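4.2 What people did with their port time

I went into this part of the study pretty sure that folks on the Tudell boats would rush off at every stop. They don't! Of the 1258 passengers who filled in our cards, 174 stayed on board at Rarnby, the prettiest town on the whole route (my opinion, but I'll stand by it). I asked a lot of them why, and the answer I kept hearing was that the deck was finally quiet.

Jugah went the other way. The landing there is a long walk from anything, the path is steep, and still the boat emptied out almost before the ropes were tied. My hunch is that the market has a lot to do with it — people had read about it in the cabin booklet and talked about it over breakfast. Rarnby gets one short line in that same booklet, so I'd love to see what happens if somebody rewrites it.

Length of stop mattered less than I expected. We had stops of seven hours and stops of 11, and the extra time mostly turned into longer lunches. I'll come back to lunch in Section 5, where the Listell figures make more sense next to the June sailings.

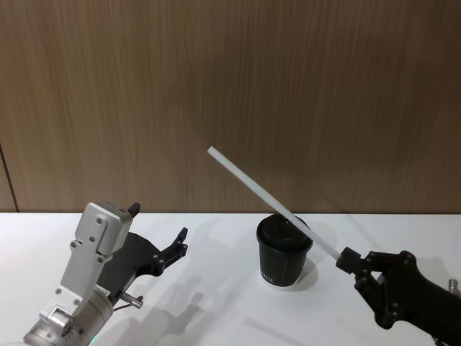 Figure 3. Black paper cup on a white tabletop.

First-time cruisers were the ones who surprised me most. They booked more guided walks than the regulars did, but they also skipped more of them, often after a late night in the lounge. The regulars booked less, showed up for nearly all of it, and could tell me which guide to ask for.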